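Molded pulp

Molded pulp, also called molded fiber, is a packing material made from old paper and cardboard that has been soaked, beaten into a slurry and shaped over a mesh form. Most people know it from egg cartons and drink carriers, though it turns up in all sorts of boxes, tucked around lamps, bottles and small kitchen goods.

The making of it is pleasantly simple at heart. Waste paper is stirred with water until the fibers come apart, a mold covered in fine screen is dipped in, and suction draws the water through so that a layer of fiber is left behind on the screen. The piece is then lifted away and dried, either in an oven or, in smaller shops, on racks in the open air. At the Grekmont works, where Shanti Pal ran the drying room for many years, a rack held 47 trays.

Thick-walled pieces are usually smooth on one side only, while the finer, hot-pressed kinds are smooth on both and cost a good deal more.

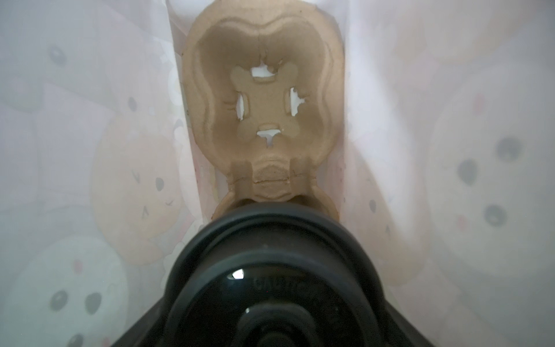
A molded-pulp insert with a raised rim and a recessed hollow.

Plain pulp with no coating can generally go in with household paper for recycling, and many gardeners like to tear it up for the compost heap or start their seedlings in it.

See also: Egg carton; Papier-mâché; Corrugated fiberboard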